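Teaching by hand, week 7

Pencils again! I'm steering the arm by remote control, and the pen holder is my whole world this month. 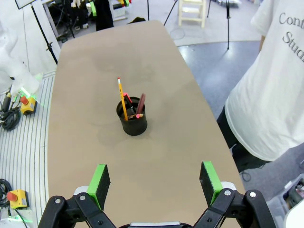

Jurgita Kuusk thinks I should slow down near the rim, as the arm will copy every twitch I make. Fair — my wrists do get jumpy after the first 56 runs. So I'm redoing the last set at half speed, one pencil per run, with a proper tea break after every six (and maybe a cookie).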